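Minutes of the Zenatthorpe Town Council, Communications Subcommittee
01/05/2025, Skyrme Room

The chair opened with a kind welcome to everyone who had braved the ice, and the January agenda was approved as sent.

Mayor's press office. We talked for a good long while about the Senevmont interview and who cleared it. The clerk had received 23 emails on the matter, most of them polite — a few less so. Agreed that all statements go through the press desk first. Carried, 6 in favor.

Newsletter. Flostuda quoted $2,245 for printing. Members asked for a second quote.

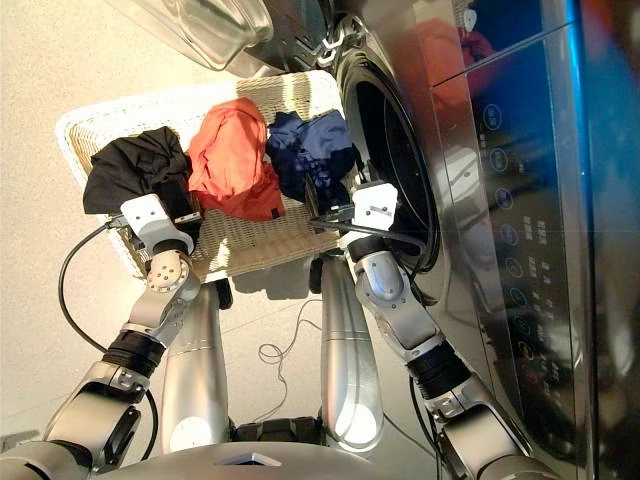
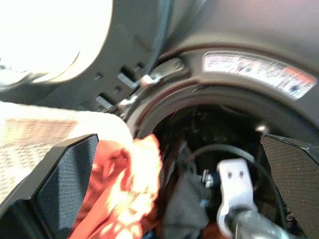 The mailing list stands at 818 households, and we would dearly love more. Sign-up cards will go out with the water bills.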